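Workshop tips: teaching an arm to do the dishes (or trying to)

I've read a good many cheerful posts saying you can teach a robot arm a kitchen job in an afternoon. You hold the controller, do the job a few times, and the machine copies you. I don't believe the afternoon part. The Flekon people say 40 demonstrations will do for a simple pick and place. I got to 76 before I'd have trusted mine with anything breakable. These tips are for those who mean to have a go anyway.

Start with one dish. Leave the full draining rack for another month.
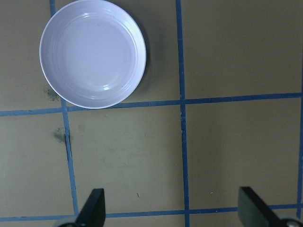
Tape is the cheapest thing you'll buy and I'd put it ahead of any software add-on. Mark the table into squares and write down which square each dish starts in, or you'll put it in the same comfortable spot every time and teach the arm one spot. A plain round plate sitting a little over a tape line is a fair start, as long as the next run has it somewhere else. Blue tape shows up well. Press the edges down and replace any strip that lifts.

Go slowly, but don't dither. If you stop to think halfway to the rim, the pause goes into the recording, and you may get it back later as a machine that stops to think. Practise the move 2 or 3 times with recording off. Throw away bad runs the same day, while you remember which they were.

Remote control or moving the arm by hand? The Trestaver guide favours hand guiding for beginners. It does feel natural, but your own arms get into the camera's view and they won't be there later. I use the remote for anything the camera has to learn from, and guide by hand only to set fixed positions.

Keep the lamp where it is. Shiny glaze throws a bright spot, and I've had a perfectly good set of runs go wrong in October when the daylight changed.

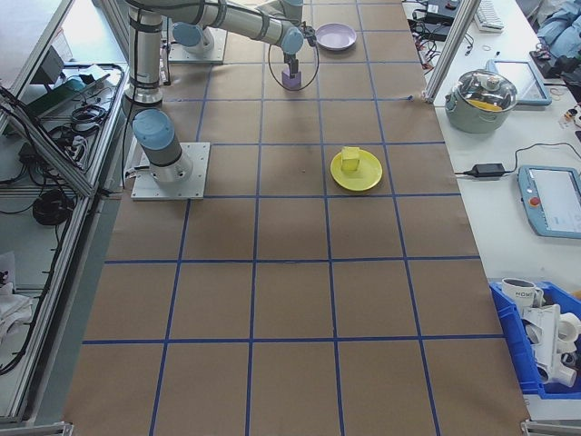
Do more demonstrations always help?
Only if they differ. I've a folder of 673 from the old Vistovar set-up, nearly all of them the same reach from the same side, and it did worse than the 76 I took care over.

Keep the stop button within reach of whichever hand isn't driving. Test it before each session, even if you tested it last night.

When you try the arm on its own, move the dish to a square you never used. That's the test the cheerful posts leave out. Mine failed it for a fortnight.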